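I have stopped sending birthday cards, and I think more people should consider it.

My list had grown to 39 names. Some were cousins in Emmont I had not spoken to for years. We sent each other cards with a printed verse inside and "love from" at the bottom, and that was the whole of our contact. When I added up the cards and stamps for last year I was not pleased.

What bothered me more was the time. I would spend an evening in February writing the same line 20 times over, then walk to the post box with a feeling of having got a chore out of the way. 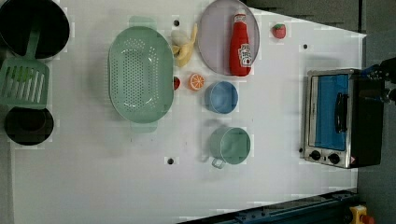 Now I ring people. I do it after tea, usually between seven and eight, and I don't always manage the exact day. My aunt in Harb talked for most of an hour about her hip and the bus timetable. I learned more about her from that call than from every card she has sent me.

There are fair objections. My neighbour keeps all her cards in a drawer and likes to read them again, and you can't put a phone call in a drawer. Small children like getting post, so I still send cards to anyone under ten. Some people also hate the telephone, and I write them a proper letter when I can.

A few relations were offended. One has stopped sending me a card in return, and that suits us both.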